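Harard Winter Parade: walk or ride this January?

floatmom_60
Posted 29 October 2021
OK, so sign-ups for the January parade went out and I'm already getting texts. Last time our seniors rode the Talavera Street route on the big trailer and threw beads the whole way (I was still finding beads in my coat at Easter!). Now they want the seniors to walk the first half and ride the second. Has anyone's kid done it that way? Mine is not a walker.

drutia_dad
We walked it with the Drutia band two years back. It's fine. Comfortable shoes, water in the truck, done. The kids on foot had more fun because they could hand stuff straight to the little ones.

Skye Chisholm
I'm going to disagree, sorry! The ride is the tradition. My older two rode, my niece rode, and that's what the seniors look forward to. Plus we already bought 700 strands of beads and I don't see them carrying those on foot.

drutia_dad
So put the beads on the trailer and let them refill at Graner Park. It's not that hard.

Skye Chisholm
Have you ever tried to stop a trailer at Graner Park? With a band behind you?

pattycakes
Can we talk about the picnic too? We had 297 sandwiches last time and ran out before the juniors got through the line. I'd rather have a potluck, and I'll bring my bean salad whether you want it or not.

floatmom_60
Yes to the bean salad. I'm still on the fence about the walking, but half a route doesn't sound so bad I guess. I can take the little brothers and sisters at my place during float building again if people need it.
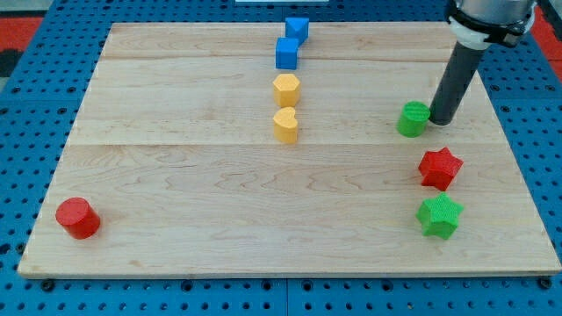 Toy blocks on the maple board

pattycakes
Sign my two up please, they loved it at your place! And Skye, I'm with you on riding.

drutia_dad
Outvoted, fine. I'll still be walking next to it with the cooler.

Print this thread | E-mail this thread

Recent threads
Bead swap, bring your extras
Who has the trailer skirt?
Parking near Graner Park
Band uniforms: hemming help wanted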